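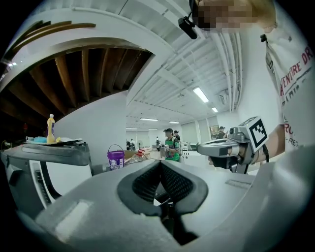

A purple bucket, a cardboard box and a good deal still to be sorted at the Tamuno Street hall.

The Tamuno Street community hall is having its storeroom emptied for the first time in living memory, and the neighbourhood is learning how many things a building can own without anybody having bought them.

The clear-out began on Sat 16 January and was meant to be over by lunch. It has since been given the rest of the summer. The room is wanted for a new accessible toilet, with the plumber booked for June, and every shelf has to be bare by then.

Kayode Etim, who runs the hall's bookings and drew up the plan for the sort, had allowed two hours for the storeroom and one for the cupboard beneath the stage. The cupboard beneath the stage has not yet been opened.

"I had a colour code," he said. "I had stickers. We ran out of the yellow ones before morning tea."

Yellow is for things that might be useful. Green is for things that are staying and red is for things that are leaving. At last look the red stickers were still mostly on their sheet.

The small stuff has been the slowest. Furniture is easy, Etim said, as a chair either holds you up or it doesn't. It is the trays, tubs and bags that take the time, each with its own little population of odds and ends that somebody once put down for a minute. A bucket gets tipped out and sorted, and then there is the question of the bucket.

Buckets have been a sore point. The hall's cleaning roster calls for two. The playgroup says it has always had its own, the gardening group says the same, and both describe theirs as the good one. A proposal to write names on them in marker was put forward on the first morning and adopted on the third, by which time the marker had been sorted into a box and the box had been taped shut.

Bottles get their own table. The rule is that anything without a readable label goes to the council's household chemical drop-off, no matter how confident the person holding it may be. There has been a lot of confidence. One long-time hall user offered to identify the contents by smell and was thanked and moved to curtains.

The curtains have produced the best find so far, a set of stage drapes in dark green velvet that turned up behind the folding tables, wrapped in a bedsheet and in better condition than the ones now hanging. They are thought to date from the hall's last repaint, when they were taken down for safekeeping. The safekeeping could not be faulted.

Also recovered are a tea urn with no lid, a lid that fits no urn in the building, and the perpetual trophy of an indoor bowls competition that was suspended when the trophy went missing. The last winner on the plaque has been telephoned. She said she had always assumed the runner-up had it. The runner-up has been telephoned as well, and the competition may resume in spring, if the two of them can agree on a scorer.

Then there are the raffle tickets. The hall has 856 unsold books of them, in pink, and Etim knows the number because he made the mistake of asking a nine-year-old to count them and she did. A thousand were ordered for a fete some years ago under the impression that the price was per book and the quantity was in tickets. All future raffles at Tamuno Street will be pink.

Cardboard boxes have been lent by Zirnik, the removals firm on the corner, on the understanding that they come back flat. Several have already gone into service as tables and look settled. A Zirnik driver who called in to collect the first bundle left with none of them and a bag of lemons.

The hall will hold a sale of the surplus once there is agreement on what surplus means. Etim is hoping to clear $200, which would cover the skip. He had hoped to clear more, but a number of the people expected to buy things have spent the past few weekends carrying those things from one side of the room to the other and say they have seen enough of them.

Not everyone is in favour of the project. The ukulele group, which meets in the main hall on the same mornings, has been rehearsing between stacks of chairs and has asked whether the sorting could be done more quietly. The sorters have asked the same of the ukuleles. A truce now covers the half-hour around morning tea.

Some items will be kept on sentiment alone. A hand-painted sign reading "Please Rinse Your Cup" has been voted back onto the wall above the sink, where it hung for years without any measurable effect. A honeycomb paper bell of uncertain Christmas will go back in its box. The visitors' book has been given a green sticker, although its most recent entry is a complaint about the state of the storeroom.

New shelving has been ordered for the passage beside the kitchen, to hold whatever survives. It is half the depth of the old shelving, which Etim describes as deliberate. Each group will get one shelf and one lidded tub, and anything found outside a tub at the end of term will be treated as a donation.

The playgroup has asked whether a bucket counts as a tub. The answer is being drafted.

Anyone who believes they own something in the storeroom has until the end of the month to come and claim it, and should bring a description. "Brown" has been tried and will not be accepted. Groups with keys to the stage cupboard are asked to return them, and anyone who knows what is in there is invited to say so before the door is opened.

Sorting continues on weekend mornings from nine. Closed shoes are recommended and tea is supplied, from the urn with a dinner plate on top. Yellow stickers are back in stock, though they are now kept at the front desk and given out two at a time.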